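Placas base y torres reacondicionadas – Plollonura

El servicio de equipos de Plollonura suministra torres de sobremesa Dell, completas o por piezas, a centros docentes y oficinas. Cada unidad se revisa con la carcasa abierta antes de su entrega. El procesador y la memoria se presupuestan aparte.
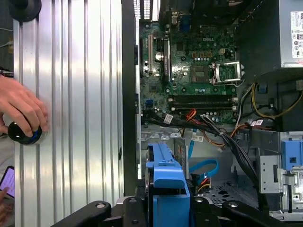 Desde Drerkstead preguntan si el soporte azul del disco puede pedirse suelto, pues en su última compra llegaron dos torres sin él. Puede solicitarse como recambio, indicando el modelo.

Plazo de entrega: 5 días laborables.
Devoluciones: 30 días.
Recogida en el almacén de Drirkton, previa cita.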